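Bags We Own and Bags We Use: Carrying Habits in One Student Residence

Final report, Consumer Behavior seminar
Submitted Thu 9 October

1. Why bags

Our group first proposed a study of grocery spending, which our instructor returned with the single word "again?" in the margin. Lefteris Makris then pointed to the hook on the back of his kitchen door, where a large number of free tote bags were hanging in a clump, and asked which one he had last used. He didn't know. We had a topic by lunch.

The question we settled on was simple: do people who own reusable bags have one with them when they need it? A second question, added in February when the first looked too thin, was what makes someone pick one bag over another.

2. What we did

We interviewed 27 residents of the Alexiou building and asked 19 of them to keep a shopping diary for four weeks. The other eight declined, one of them at some length. Diary keepers wrote down each trip to the Priso on the corner, what they carried it home in, and whether the bag had been planned or grabbed.

Twelve diaries came back complete. Four more came back with gaps, including one that had plainly been filled in on a single evening with a single pen. We used the gaps as they were and left the single evening out.

3. What people said

In interviews almost everyone described themselves as a reusable bag person. The diaries were less sure. Planned trips went well enough, but the trips people hadn't planned, which were most of them, ended in a new paper bag or an armful. Two diarists reported carrying eggs in a hood.

Storage mattered more than belief. Residents who kept a bag folded in a coat or backpack used it whatever they thought about waste. Residents with strong opinions and a drawer full of bags mostly had a drawer full of bags.

4. Which bag

Looks counted for more than we expected. Bags with a company name on them (the Wurnent job fair bag came up often, never kindly) were kept for laundry or shoes. Bags with art on them went out in public. Several people said a painting made the bag feel bought, even when it had been free. One resident refuses to put anything that might leak in hers, and therefore shops with two bags, one for groceries and one for company.

Rope handles divided opinion. They were called prettier and also blamed for sore fingers on the walk up from Priso.
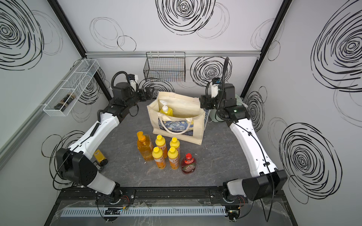
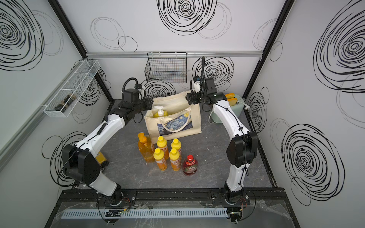
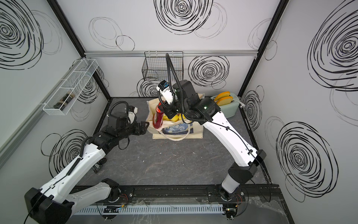
Figure 1. Tote bag with a Starry Night print, the "art" type in section 4. Ketchup bottle in the last picture only.

5. Limits

One building, one corner store, and a sample that mostly knew us. Brurkex, the student print shop, offered us sales numbers for its own totes and then stopped answering email. We would also word the diary differently, as "grabbed" was read by two people as an accusation.

Lefteris has since moved one bag from the hook to his backpack. The rest are still on the door.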